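Flanonow open day: what the league software does, and what it says it does

Posted 7/23/22

I run the schedule for an adult and youth sports club with two sites and more teams than I like to think about. We have been on the same system for years. It is ugly and it loses its temper when two people edit a division at once, but I know where everything is. So when the invitation came from Flanonow to visit their office and see the new version of Liltus, I went mostly to be able to tell my board that I had gone.

The office is on the second floor above a tile showroom. There was coffee, a table of name tags and a person at the door who wanted to know how many registered players we had before I had my coat off. I gave her a number. She wrote it on my tag, under my name, where everyone else could see it. I would have preferred my club's name there.

Lalit Tyagi, who heads product, did the opening talk. He is a good speaker and I mean that as a mild complaint, since good speakers cover ground quickly and I was trying to take notes. According to his slides, 419 clubs now use Liltus. I asked whether that meant clubs who pay or clubs who have an account. He said "active clubs." I asked what makes a club active. He said he would come back to me on that, and by the end of the day he had not.

The main demo was the season rollover. If you have never done one, this is the job where you close out last season, keep the history, and build the new one without retyping every team. In our current system it takes me most of a week in January. Tyagi did it in 12 minutes, start to finish, and people clapped. The sample league had one sport, no teams changing age group, no merged teams and no family with an unpaid balance. I could roll that league over on paper during lunch.

To be fair, the preview page is good. Before you commit, you get a list of everything that will be copied, everything that will be archived and everything it isn't sure about. You can fix the last group line by line. Our system just does it and lets you find out in the spring. If the preview holds up with messy data, I would pay something for that page alone.

After the break we were split into groups and walked around to the different teams. Mine went first to support, where Sille Bech showed us the ticket queue on a big monitor. She was the most useful person I met all day. She told us straight out that most tickets come from registration forms, mainly from parents who register a child twice with two email addresses. Liltus can merge the two records, but only if neither has a payment attached. With a payment you have to write to support and wait. I asked how long. She said the same day in summer, longer in the two weeks before fall season opens. Those are the two weeks when I would need it.
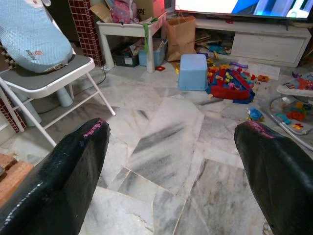

Next was scheduling, with Kilian Bachmann. He wanted to show us the automatic fixture builder, which takes your fields, your teams and your blackout dates and spits out a season. He loaded a league with shared fields and pressed the button, and we all looked at a progress bar for a while. The result was decent. I did spot a team playing home games five weeks in a row, and when I pointed at it he said there is a setting for that. There is. It's off by default, three menus down, and it's called "venue balance tolerance." I asked who chose the name. He laughed and did not say.

You can drag a game to a new slot and it warns you if a referee is double-booked. It does not warn you about coaches. We have a man who coaches three of our teams, and I suspect every club has one like him. Bachmann said coach conflicts are "on the roadmap." I have been to enough of these days to write that down as a no.

Lunch was sandwiches. I sat with Stelios Papadakis, who runs a soccer program out past Eten and moved to Liltus last year. He likes it. He also told me his import took three tries, and that the first one turned every goalkeeper into an inactive member. They fixed it and didn't charge him. He thought that was decent of them. I thought it was the least they could do, and we left it there and talked about turf.

The afternoon was pricing, given by Luzius Gisler. The base plan covers you up to 2,000 players, and after that you move to a plan with no price on the slide. You have to call. We are under the line today and might not be in a couple of years, so I asked him for a ballpark. He said it depends on the club's needs. I said our need was to know the price. A few people laughed, which wasn't really my aim.

There is also Ho, their app for parents and players. It shows the schedule, sends rainout notices and lets you mark your kid as absent. It looked clean on the demo phone. Card fees are passed to the family unless the club chooses to eat them, and that choice is made once, for the whole club, not per division. We waive fees for our youngest groups, so it would have to be handled by hand. No one in the room seemed bothered but me and a woman from a swim club who was writing very fast.

A few things I couldn't get a clear answer to:

Whether you can export everything if you leave, with payment history, in a file another system can read. I was told yes to the export and "mostly" to the history.

Whether an inactive division still counts toward your player total for billing.

Who can see medical notes. There are coach roles and manager roles, but the demo account was an admin, so we never saw what a coach sees.

I've asked for a trial account loaded with our own data from last season, including the ugly parts. Bech said she'd set it up and gave me her direct line. If it arrives before fall registration opens I will run the rollover on it myself and post what the preview page says. Until then we stay where we are, and I've told the board so.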